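3.2 Survey sites and sampling

Household tableware was recorded in two districts, Clilport and Sollemetti, over one season ending in February. Interviewers visited 721 homes and asked which plates were used for the main meal, how long they had been owned, and where they were kept between meals. Homes with fewer than 10 pieces in regular use were left out of the wear analysis but kept in the ownership counts. Color was coded by eye against a printed card, with lavender and gray treated as separate classes (Fig. 2).
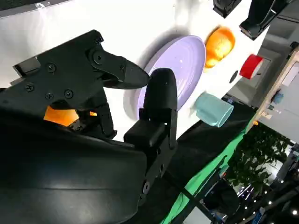
3.3 Coding of table surfaces

Surface type affects how plates are stacked and moved, so each table was assigned to one of the classes proposed by Intarasuk. White surfaces were grouped together whatever their material. Two coders worked separately and agreed on 91 percent of tables; the remaining cases were settled by a third reading. Most disagreements came from the Khamphan subsample, where cloths were often left in place between meals. For these homes the cloth was coded as the surface if it stayed on for the Sunday meal. Visits shorter than 30 minutes were repeated.

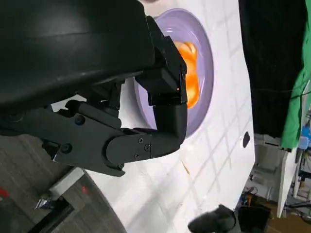 Figure 3. Tabletop of the white surface class.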